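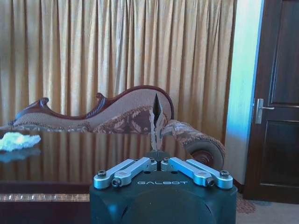
Car Racks & Towing

Sze-wing Shek
Jun 10, 2023

Switched from a roof box to a hitch cargo carrier in April. A few notes for anyone weighing up the same thing.

It's the Tronala folding one. Fits a 2 inch receiver, folds up against the tailgate when empty. I paid a bit extra for the version with the tilt pin so I can still open the hatch.

Weight first. Check the tongue weight on your hitch and go by the lower number, hitch or carrier. The carrier's own weight counts too. Mine weighs 40 pounds before anything goes on it.

Rattle was bad on the first drive. The Stimex clamp that bolts over the shank fixed nearly all of it. Retighten after the first trip, mine had backed off half a turn.

Mileage: 29 mpg on the highway with the carrier loaded. I never got that with the box up top, but I also drove faster last summer, so take it for what it is.

Things I don't like. It adds length, so parking at the Mondwood trailhead is tight. It also blocks the plate when folded. I bought a relocation bracket with a light, 15 minutes to fit.

Road grime gets on everything back there. Use a proper waterproof bag and put the zipper side toward the car.

Iason Alexiou asked about straps. Four ratchet straps, two each way. Bungees are fine for holding a tarp down and that's it.

We've done 800 miles with it now. One surface rust spot near the hinge, sanded and painted. Box is for sale if anyone local wants it, Petridis bars included.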